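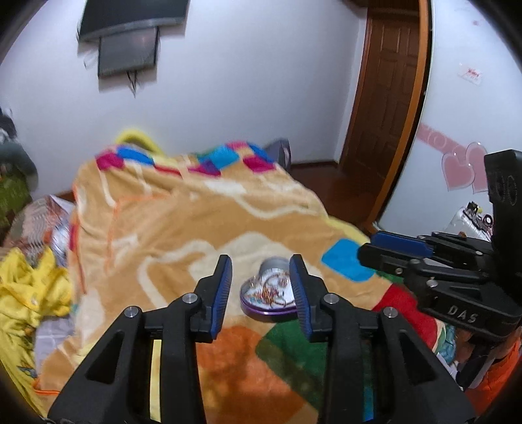 Speaker notes: Small Jewelry at Home, Sorting and Storage
Stalell Household Skills Series, Session 18
21 November 2023

Opening

Welcome participants and thank the Sandhu Center for the use of the hall. Confirm that everyone has a handout. Questions will be taken after the second section.

State the scope. This session concerns everyday jewelry of modest value: rings, hoops, thin chains and single earrings. Fine pieces and insurance are covered in the May session and should be deferred to it.

Section 1. The shared container

Most households keep small jewelry together in one tin, dish or box. A gift tin is a common choice, often heart-shaped or round, with no compartments. Pieces settle into one another, hoops catch on chains, and the item wanted is usually at the bottom.

Ask for a show of hands: who has a tin of this kind at home? Allow a short pause.

Section 2. Choosing a surface

A bed is a suitable place to sort. It is wide, it can be reached from more than one side, and a ring set down on a plush blanket will not roll far. Participants should note two cautions. Deep pile can hide a stud or an earring back, and a blanket with many colors makes small pieces harder to find. Where the blanket has large blocks of color, use a plain block for each group.

Lift pieces out one at a time. Do not tip the container.
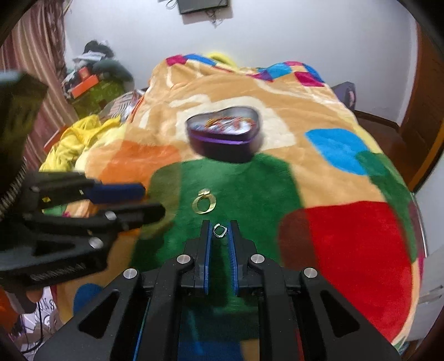
Rings come first. They are the easiest to separate, and taking them out loosens much of what remains. Set each ring down with clear space on every side. Silver-colored and gold-colored rings may be placed in the same area at this stage and divided later. Wide bands should be kept apart from narrow ones, as they will need a deeper slot in the tray.

Wrappers, receipts and loose buttons go in a separate bowl. Clothing and bags may stay on the bed if they are well clear of the sorting area.

Section 3. Returning pieces to storage

Refer to page 31 of the Ustano workbook. Go over the tray layout and the labeling sheet. Chains are fastened before they are put away. Single earrings are held in a marked envelope until the next sorting.

Remind participants to run a flat hand over the blanket before it is shaken or washed.

Close

Workbooks may be ordered at the front desk under item number 1096. Collect the sign-in sheets before the room is released.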